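Wevham Day Bag: Owner's Guide
Section 2. Packing the main compartment

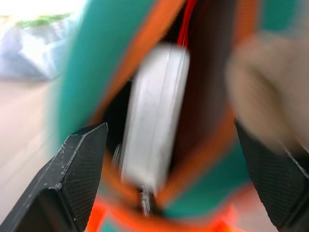
Once your bag is unfolded and aired out (see Section 1), you're ready for the fun part. A well-packed bag is a joy to carry, and after two or three tries you'll do it without looking at this page. Set aside 5 minutes the first time.

Before you start

Clear a flat spot at waist height. A kitchen counter is great, a bed less so, as the bag tends to roll over just when you need both hands. Lay out everything you plan to carry, and close any bottles and pens.

2.1 Opening the bag

1. Stand the bag upright with the logo facing you.
2. Take the zipper pull and draw it all the way to the end of its track. Stopping partway is the most common cause of snagged edging!
3. Spread the mouth with both hands until the orange edging makes a wide oval. The bright color is there to help you find the opening at 6 in the morning, and we love how it looks against the teal.

NOTE: The edging feels stiff on a new bag. It loosens up after the first 20 openings or so, and you can speed this along by leaving the bag open overnight.

2.2 Loading flat items

Flat, hard things go in first and on end. This covers cases, slim boxes, tablets, hardcover notebooks and the Eleo lunch slab if you bought the set.

1. Hold the item by its top edge, narrow side toward you.
2. Tilt it a little and lower the bottom corner into the opening, keeping it clear of the zipper teeth.
3. When the corner touches the bottom, straighten the item and slide it against the back panel.
4. Add the next flat item in front of it, heaviest at the back.

CAUTION: Glossy surfaces scratch easily. Keep the zipper pull outside the bag while you load, and slip a cloth around anything you'd hate to see marked.

2.3 Filling in with soft items

Now the sweater, scarf, gym clothes or whatever else is waiting on the counter. Roll them (rolling really does beat folding here) and tuck the rolls in front of the flat items so nothing slides around. Small things such as keys and chargers go in last, in a pouch if you have one. Emese Deák, who sewed our first samples, keeps a clean pair of socks in hers all year as padding, and it works beautifully.

2.4 Closing up

1. Press the contents down gently with an open palm.
2. Bring the two sides of the mouth together and check that no fabric is caught between them.
3. Hold the far end of the zipper steady and pull it closed in one smooth motion.

If the zipper stops, don't force it. Back it up 2 inches, free whatever is caught and try again. If the sides won't meet at all, take out one roll and put it in the outer pocket.

CAUTION: Never lift a loaded bag by the zipper pull. Use the handle or the strap.

The zipper was tested to 2,000 cycles at our Kinyua workshop. For zipper care and washing, see Section 4. Strap adjustment is next, in Section 3.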